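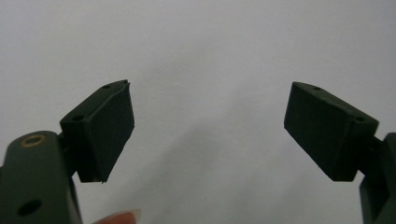

Gripper trials: the long-awaited verdict, sort of

We said in December that we would pick a hand-held gripper before the new year. It is now 12 Jan 2023 and we have picked one and a half.

The two in the running were the Gidey, which we bought, and the Herby, which we made ourselves after reading the price of a second Gidey. Both do the same job. You hold the thing, squeeze, pick up whatever is in front of you, and the camera on top records what the fingers got up to so the arm can have a go at it later. The plan was 1,200 pick-ups, split evenly, using the usual box of bits: keys, egg cups, a bag of rice, and the dreaded bank card flat on a table.

The Gidey is lovely to hold and hopeless with the card. Its pads are square at the bottom, so you chase the card to the edge of the table and catch it as it falls, a skill we would prefer the arm not to learn. Wedge pads that come to a point at the lower end did far better. They get a corner under most flat things, and on a good day they will lift a washer.

What wedges don't like is wear. The thin covering on the front face starts to lift at the corners, and once a flap has formed it catches on everything, bags worst of all. We tried 9 kinds of glue. Two held, and one of those smelled so bad that Clidania, our neighbours across the corridor, sent a polite note.

Each pad goes on with two screws, so a swap should be quick. Our record is 12 minutes, most of it spent looking for the screw that rolled under the bench. Metal threads in the arms are worth the bother, by the way. Screwing straight into plastic works nicely until the third time.

So: Herby fingers, Gidey handle, joined by a bracket that Gatanent have promised to cut for us once their machine is mended. The full figures will go on the shared drive under "grippers, final", next to the older folder of the same name.

You are receiving this newsletter because you signed up on our website. Unsubscribe | Update your preferences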